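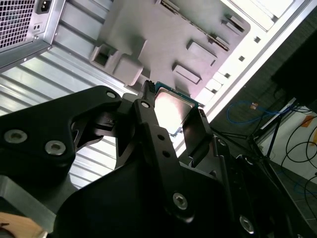 The Friday Bench: October Gallery

Hello again, and welcome to the October page! For those who are new, the Friday Bench is the little evening we hold in the back room at Kuvau, where people bring in computers that have been sitting in closets and garages and we all take them apart together, clean what can be cleaned, and put them back in better order than we found them. Nothing fancy, and no experience needed. If you can hold a screwdriver and don't mind a bit of dust on your sleeves, you will fit right in.

This month the big table was given over to desktop towers, and I have to say I had forgotten how much I enjoy them. Laptops are clever, of course, but everything in them is glued or squeezed or hidden under something else. Open the side of an old tower and there is all that lovely sheet metal - ridges and folded lips and rows of punched holes - and you can get your whole hand in (well, most of it, depending on the hand).

A line or two to go with the gallery, as always, and then the news.

Power supply, ribbed metal and the big gray shroud, all together inside a case with a bright white rail. I am very fond of the mesh on that power supply, with all its tiny square openings, and of course there is the CPU, right in the middle of things. It is a small item to get so much attention, but that is how it goes with processors. Everyone at the table wants a look.

Niilo Rantala asked me to repeat what he tells every newcomer about chips, so I will: hold them by the edges, keep your fingers off the contacts, and have a place ready to set the thing down before you pick it up. He likes a clean tray with a soft liner. I have been using the lid of a cookie tin with a folded cloth in it for years, and he has stopped commenting on it.

Power supplies are a different matter, and we stay strict about them. Unplug the cord before the side panel comes off, and please leave the unit itself closed. You can brush the grille and give it a gentle puff of air from outside, and that is plenty for our purposes.

Now the news. We had 15 people this month, which filled the room nicely, and 6 towers went home with their owners at the end of the evening. Another 2 are staying on the shelf until Agathe Collet can find the right screws for them. She has gone through the Nowicki jar twice already and says she will try the bigger box next.

Hanne Salminen would like her long tweezers back, if anyone packed them by mistake. They have green tape on the handle.

Next month we start at the usual time and finish by 8, with keyboards on the small table and more towers on the big one. Bring a soft brush if you own one, and a bag for your loose screws. Jarlath Mulcahy is bringing soup again, so come hungry!

Iwona Kwiatkowski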